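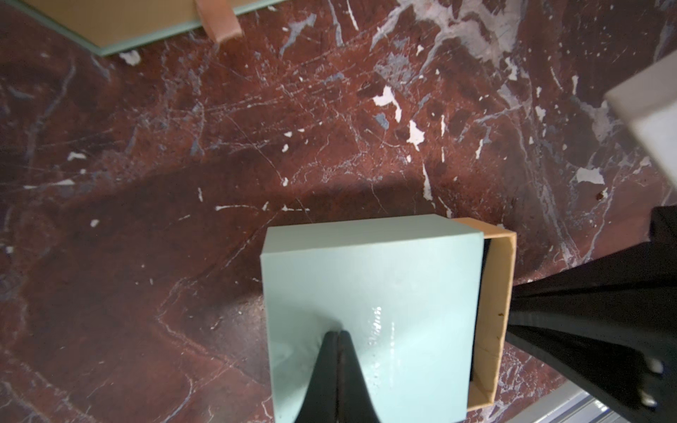 Figure 3. Wrist camera view during the lid task. One finger touches the mint-green lid, the other presses on the outer side of the cardboard base.

4.2 Closing and opening of lidded boxes

Among the household chores in our study, the handling of gift boxes with a separate lid looked at first the least difficult. The box is light, it has a simple shape and a person does the job without looking. For this reason we had planned it only as a warm-up for the drawer and laundry tasks of Section 4.3. The results made us change this order.

The lid and the base have nearly the same width, so a small error of position is enough to make the task fail. In Figure 3 the lid is slightly offset and a corner of the base remains outside of it. We call this state "partly seated". It is important for the evaluation, as a person in the home would not accept such a box as closed, while a simple height check often accepts it. We therefore scored every trial by hand from the recorded video, with the rules given in the appendix.

In total we recorded 695 trials at two sites, the test kitchen in Preltport and the packing bench in Gerkavside. The same policy was used at both sites, and it was trained only with the Zerkura demonstrations. No trial was removed, except when the arm stopped for a safety reason before the first contact.

Three kinds of failure were frequent. In the first, the finger pushed the lid sideways and the whole box moved with it over the smooth table. In the second, the cardboard wall bent inwards under the grip and the lid could not pass over it. In the third, the policy believed the lid was finished and left it partly seated. The last kind was more common on patterned stone than on plain surfaces. We suppose that the white veins and the shadow of the gripper disturb the estimate of the lid edge — but we did not test this separately, and it remains a guess.

Time is also a problem. A successful trial took some 28 seconds, and up to 5 attempts were allowed. Yazıcı reports shorter times for plastic food containers, but those have stiff walls and the comparison is not fair for cardboard.

From these trials we would not say that the chore is solved. The arm can find the lid and bring it near to the right place, and for a shop bench where a worker checks each box this may already be useful. For a home without such a check, the partly seated cases are too many. Section 4.3 considers whether a force signal at the fingers can reduce them.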